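# Hand-held gripper kit: my half of the report

Kamrul has done the software section, so I got the fun bit – putting the Ornport hand-held gripper kit together and deciding whether the lab should buy a second one. We had two weeks and $1,035 of the project budget, and the kit ate most of that before we'd even paid for postage!

The box had 33 parts in it, not counting screws, and the instructions are a folded sheet with drawings the size of my thumbnail. I had the left finger on the wrong way round for a whole afternoon (my own fault, but a little L or R on the part would've saved me). Once I'd sorted that out the rest went together pretty quickly, and I only needed the one hex key.

What I like is how light it is. I could carry it through a full session without my wrist complaining, and the squeeze feels smooth all the way. What I don't like is the price of spare pads, and the fact that you have to order them in pairs. We also looked at the Bekinach kit, which is cheaper, but you cut your own pads and I didn't trust myself with that.

Before each session I hold the gripper up to a plain wall with the fingers apart and check that the pads are facing each other. The colour of the pads helps, as they're nearly black and really stand out against white. 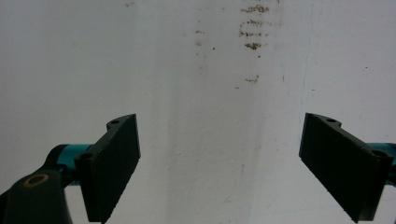

Csenge Medve read my draft and reckons I'm too soft on the instructions. She'd take marks off for any kit a first-year couldn't build without help, and she wants the spare pads costed over a full year before anyone orders another.

Fair enough on the pads. I've asked Ornport for a price and I'll add it to the table when they write back. My vote is still yes to a second kit, as long as we buy the spares at the same time.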